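Chapter 4
Reading a Tabletop

14 shares | 3 comments

Run your palm across the nearest table before you read any further. Go on! If it's wood, you are touching years of a tree's life laid out flat, and once you know how to read it you will never sit down to lunch in quite the same way.

Kirsty Pollock, who taught the first version of this course at the Grelidside workshop, used to hand out 50 offcuts and ask her students to sort them with no instructions at all. Most people sorted by color. By the end of the chapter you'll be sorting by grain, because grain tells you how the board was cut from the log. Straight, even lines usually mean a quartersawn board. Arches and wandering waves are the mark of plainsawn wood, where the saw passed across the rings at a shallow angle (my favorite, I admit, and the one I could stare at all afternoon).

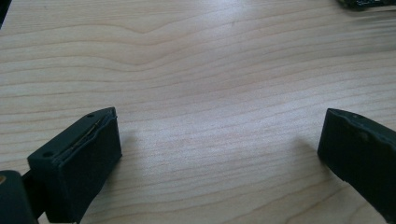
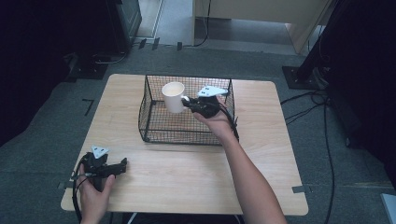
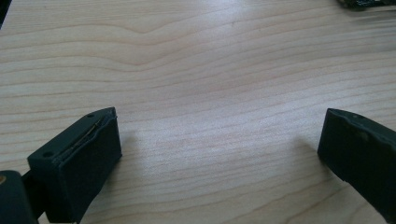 Pale wood in all three. Follow the wavy grain lines in the first and third.

Glare is the beginner's great enemy. Light bouncing off a finish hides the fine lines, so move your head, or move the lamp, and look again from low down. Lewis Skinner swears by a sheet of dark paper held up between the window and the wood, and I've come around to his way.

Everyday use matters too. A mug, a basket, a pair of elbows: a tabletop has to put up with all of them, and the finish takes the wear first. In Section 4.2 we'll compare oil, wax and varnish, and then try each one on a scrap board. Save your offcuts from Chapter 3!

Before you move on, find two tables at home or at school. Sketch a hand-sized patch of each in pencil, lines only, no shading. Mark any place where the lines bunch together or bend. Keep both sketches, as you'll need them for the project on page 43.

4.1 How a Log Becomes a Board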